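CHAPTER 9

Balance and Walking Speed in Later Life

Learning objectives

After studying this chapter, the student should be able to:

Explain how vision, the inner ear and sensation in the feet and joints work together to keep the body upright.
Describe the usual changes in walking speed and step length after middle age.
Carry out and record a timed walk over a short, measured course.
Recognize findings that call for referral to a physician or physical therapist.

Key terms

base of support, cadence, double support, gait, postural sway, step length, vestibular system

Introduction

Standing still is an active task. Even a healthy young adult sways slightly forward, backward and to the side while standing, and the muscles of the ankles and hips make small corrections without any conscious effort. Walking asks more of the same system. With every step the body's weight passes over one foot while the other swings forward, and for a short time the whole person is supported on a single leg.

In later life these corrections tend to become slower. The muscles of the lower leg lose strength, the joints of the ankle move through a smaller range, and sensation in the soles of the feet may be reduced. Vision often declines over the same years. An older adult may compensate for one of these losses very well and yet have difficulty when two or more are present together. It is for this reason that a person may walk confidently down a bright hallway and become unsteady in the same hallway at night.

The previous chapter dealt with muscle strength. Strength and balance are related, but they should be assessed separately. A patient with strong legs may still have a disorder of the inner ear or poor sensation in the feet, and a patient with good sensation and healthy eyes may be too weak to recover from a stumble.

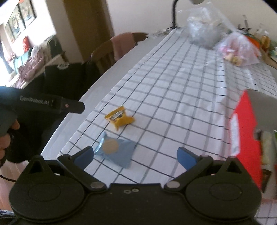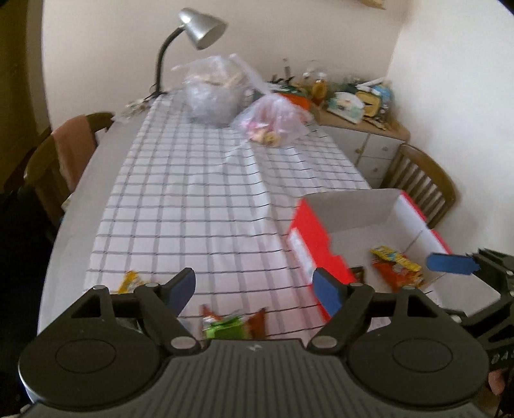
Page 157

9.1 Why Walking Speed Matters

Walking speed draws on the heart and lungs, the nervous system, the muscles and the skeleton. A decline in any of them can cause a person to slow down. For this reason many clinicians treat walking speed as a general sign of health in older adults, to be noted at regular visits alongside blood pressure and weight.

A slow walk does not identify the cause of the problem. It may reflect arthritis of the hip or knee, heart failure, the early stages of a nervous system disease, the side effects of medication, low mood, or simple fear of falling. The student should think of a slow result as a reason to ask further questions. A change from the patient's own earlier result is usually more informative than a single reading taken alone.

Fear of falling deserves particular attention. A person who has fallen once may begin to take shorter steps, keep both feet on the ground longer and avoid going out. Reduced activity then leads to further loss of strength and endurance. Patients do not always mention this fear, and the examiner should ask about it directly.

9.2 The Case of the Hallard Walking Group

The following case is used throughout this chapter. The Hallard Walking Group was formed for adults over the age of 65 who wished to remain active in their own neighborhood. Members were timed at the start of the program and again in December, using the same indoor course and the same instructions on both occasions. The study leader, Diệp Ngô, asked members to walk at their usual pace in their everyday shoes. Those who normally used a cane or walker kept it with them.

The complete record contains 1,971 timed walks. Members who attended regularly were encouraged to build toward outdoor walks of up to 500 yards without resting, with benches available along the route. Several members reached that distance early and continued at the same level. Others increased their distance only after changes in footwear or a review of their medications.

Two members are discussed in detail. Mr. Bartoš walked at a steady pace at his first visit but had trouble turning at the end of the course. Mrs. Fitarau walked slowly in a straight line and turned without difficulty. Their results on the timed walk alone would have suggested that she was the only one of the two in need of further assessment. Section 9.4 considers why that conclusion would have been mistaken.

9.3 Preparing for a Timed Walk

The course should be flat, well lit and free of loose rugs. Start and finish lines are marked on the floor, with extra space before the first line and beyond the second so that the patient does not speed up or slow down inside the measured distance. The examiner walks slightly behind and to one side - never in front, where the patient may try to match the examiner's pace.

Give the instruction in the same words each time: "Walk at your normal pace until you pass the second line." Start timing when the leading foot crosses the first line and stop when it crosses the second. Record two trials, any walking aid used, the type of footwear and any comment made by the patient. If the patient reports chest pain, dizziness or unusual shortness of breath, end the test at once and follow the procedures of the clinic.

Before continuing to Section 9.4, review the Flimgate Gait Record form at the end of this chapter and practice completing it with a partner.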